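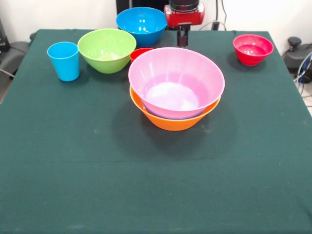
*Bowls and cups on a green tablecloth.*

**Wellel adds shared numbers and text message handoff to its business phone app**

GURNETBY, May 1, 2020 – Wellel, which makes a second-line phone app for small businesses, today released Pesonen, an update that lets several people answer calls and texts on the same business number from their own phones. The update is free to all current subscribers and can be downloaded now for iPhone and Android.

Until now, each Wellel number belonged to one user. A business that wanted two people to cover the same line had to forward calls from one phone to another, and text messages could not be forwarded at all. With Pesonen, an account owner can place a number in a group and invite other users to it. Incoming calls ring every phone in the group at the same time, or in an order the owner sets. Text messages show up in one inbox that everyone in the group can read.

"The request we have had most often is a simple one," said Aleksi Laitinen, chief executive of Wellel. "Two people run a business, there is one number on the van, and they both need to be able to pick up. We should have had it sooner. It took longer than planned, mostly on the texting side."

**How shared numbers work**

A shared number can have up to 700 contacts in its common address book, separate from the personal contacts on each user's phone. Contacts added by one member of the group appear for the rest within a minute. Personal contacts are never copied to the group unless the user chooses to share them, one at a time.

When a call comes in on a shared number, the screen shows which number was dialed, so a user who belongs to more than one group knows how to greet the caller. Once someone answers, the other phones stop ringing and the call is listed in the group's history under that person's name. Missed calls stay marked as missed for the whole group until one member calls back or clears them.

Voicemail on a shared number goes to a single mailbox. Any member can listen to a message, and the owner can decide whether members may delete messages or only mark them as heard. Deleted messages are kept for 3 days in case one was removed by mistake.

Each user still has a quiet hours setting. Turning it on silences shared calls on that user's phone only and does not affect the rest of the group. If every member has quiet hours on, the call goes to voicemail.

**Handing off a text conversation**

Text messages sent to a shared number can be assigned. A member opens the conversation, taps "Take this," and the others see that it is being handled. The same person can later pass the conversation to a coworker with a private note. Notes are visible inside the group and are not sent to the customer.

Replies go out from the business number no matter who writes them. If two members open the same conversation and begin typing, both see a notice before either message is sent.

Scheduled messages, which Wellel introduced in November, also work on shared numbers. Any member of the group can see what is waiting to go out and cancel it.

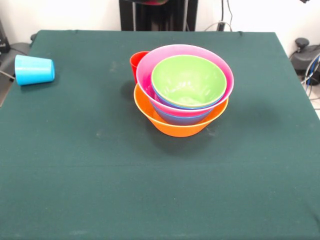 The update was tested over the winter by 251 businesses in and near Gurnetby and Illidham, among them plumbers, dog groomers, music teachers, a bicycle repair shop and a property manager with four buildings. Testers reported 536 problems and suggestions through the app. Most of the problems had to do with notifications, including calls that kept ringing on a second phone after they had been answered, and Wellel rewrote that part of the app before release.

One of the test accounts belonged to Amrit Girard, who repairs sewing machines in Illidham with a business partner.

"Before this I had the business phone and my partner had a list of people to call back," Girard said. "If I was out on a job, the list got long. Now whoever is free takes it. The notes are what we use most. I can write down what model the customer has and the next person doesn't have to ask again."

Girard said the setup took less than an hour, including the time needed to move contacts over from an old phone.

**Changes to existing accounts**

Current subscribers do not have to do anything. Numbers stay private to one user unless the owner turns sharing on under Settings > Numbers. Call history and voicemail from before sharing was turned on remain visible only to the original user. The owner can choose to open older text conversations to the group, but this is off by default.

Each member of a group needs a Wellel login. Accounts on the Team plan can invite members at no added cost. Accounts on the Solo plan can invite one other person – a second invitation will bring up a prompt to change plans. Prices for both plans stay the same.

An owner can remove a member at any time. The shared inbox, contacts and voicemail are taken off that person's phone the next time it connects, and any conversations assigned to the person go back to the group.

Pesonen also includes several smaller changes:

- The keypad now opens to the last number used for outgoing calls.
- Blocked callers can be listed and unblocked from one screen.
- Call history can be exported as a spreadsheet file.
- Text size in conversations follows the phone's own setting.

Shared numbers are not yet available in the browser version of Wellel. Browser users can continue to place calls and read messages on their own private numbers. The company is working on adding groups there and will announce a date when testing is done.

"Some of our customers work at a desk and would like this in the browser first," Laitinen said. "We started with the phones, where most of the calls are answered."

**Support**

A setup guide is in the Help section of the app. Support staff can be reached by chat or email from the same screen, and account owners can book a call for help with moving a number into a group. Users who took part in the test should install the public version and delete the test version, which will stop receiving calls at the end of the month.

**About Wellel**

Wellel provides business phone numbers, calling, texting and voicemail through an app on the customer's own phone. The company is based in Gurnetby and has a support office in Illidham.

**Press contact**

Wellel Press Office, Gurnetby

###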